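Ticket 273: Table lamp by brick wall flickers, blamed on bulb
Category: Facilities / furniture and fittings
Site: Pratport, shared workroom
Status: Open, waiting on reporter
Priority: Low

Original report

The lamp on the white table flickers when someone works next to it, then behaves for an hour or so, then starts again. Supplier help desk (Fanorine) says the bulb is worn out and we should order another. Please approve one replacement bulb.

Log entry 1, 9:40 a.m.

Not approving this yet. This would be the third bulb since December, and the last two were also "worn out" according to Fanorine. Bulbs do fail, but I have a hard time believing in three of them in a row in the same lamp when the desk lamps in the Hidayat room are still on the ones they came with. I would like to know what else was checked. The ticket doesn't say. It doesn't say which outlet was used either, or whether the flicker happens when people leave the lamp alone.

For the record, the old ticket (number 61) was closed with the words "bulb replaced, working." It was reopened eight days later. I don't call that working.

Log entry 2, 10:15 a.m.

Went through the Fanorine checklist as written. Most of it is padding. Step one is to make sure the lamp is plugged in. Step two is to make sure the room has power, and with the ceiling light on I was willing to take that as read. Step three is to tighten the bulb. Did that with the lamp switched off and unplugged. It took maybe a quarter turn, so it was a little loose, and I can already hear the help desk saying that was the whole problem. We'll see.

The checklist has nothing about the cord, nothing about the switch, and nothing about moving the lamp.
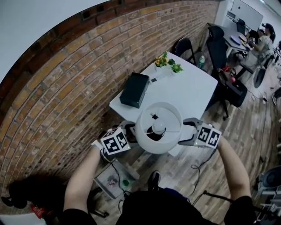
My money is on the cord. People pick this lamp up and put it down again all day, and every time they do, the cord takes the pull. With the lamp up off the tabletop, the thin cord just dangles from it, and its weight has to hang from somewhere. If there is a bad connection where it enters the base, that would explain a flicker that comes and goes. It would also explain why a new bulb seems to fix things for a week: whoever changes it sets the lamp down carefully afterward and leaves it be. I can't prove any of this yet.

Log entry 3, 11:05 a.m.

Reply from Fanorine, pasted in full: "Flicker of this type is normally caused by heat or an expired bulb. Please keep the lamp away from walls to allow air to circulate."

Heat from what? The drum shade is wide and open at the top. I asked how far from the wall they want it and got no number back. I also asked whether they had ever seen a cord fail on this model and got a link to the same checklist. 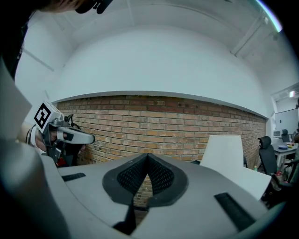

Moving the table away from the wall would be a nuisance for very little. It has been pushed up there since the room was set up, and the other side is where everybody walks. The wall is brick, with a white ledge along the top of it, and if a lamp this size were giving off enough heat to matter I would worry about plenty of things before I worried about bricks. Somebody on the last ticket suggested standing the lamp on that ledge to get it out of the way. No. It would be one more thing to knock down, and the cord would have even farther to hang.

Log entry 4, 1:30 p.m.

Test so far:

Lamp left alone, 13 minutes, switched on: no flicker.
Lamp turned by the base, cord kept still: no flicker.
Cord moved gently near the base: flickered twice. Switched off at once and unplugged.
Same bulb tried in a lamp from the Hidayat room: steady.

I know that four lines of testing is not much. The bulb had just been tightened, so somebody could argue I changed two things at the same time, and that's fair. But the bulb is fine in the other lamp, and I don't see how a worn out bulb gets better by being moved down the hall. 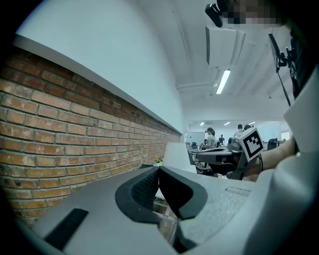 Which brings me back to the bulb order. The draft in the purchasing system is for a box of 250, apparently for the "bulk saving." I have put a hold on it. We have one lamp acting up, and a saving on something we may not need is money out the door. If purchasing wants to restock for the whole building, they can open their own ticket and explain the quantity there.

Log entry 5, 2:10 p.m.

Asked Danen (they did the repairs on the floor lamps) whether they would look at the cord and the fitting. They can, and they want the lamp dropped off with the bulb out and the shade taken off. They also said it "could be the switch." Could be. I'd like them to open it up before they quote for a switch.

Please don't plug this lamp back in meanwhile. Tape over the plug, label on the base. If you need light at that table, borrow one from the Hidayat room and sign for it.

Needed from reporter before I do anything else:

Was the lamp being moved each time it flickered, or was it sometimes standing still?
Was it always the same outlet?
Did the first two bulbs get thrown out? If they're in a drawer somewhere I want to try them.

Log entry 6, 4:20 p.m.

Fanorine has marked the case as resolved on their side. It isn't. Asked them to reopen it and sent the test lines from entry 4. Ticket stays open here until Danen has looked at the cord.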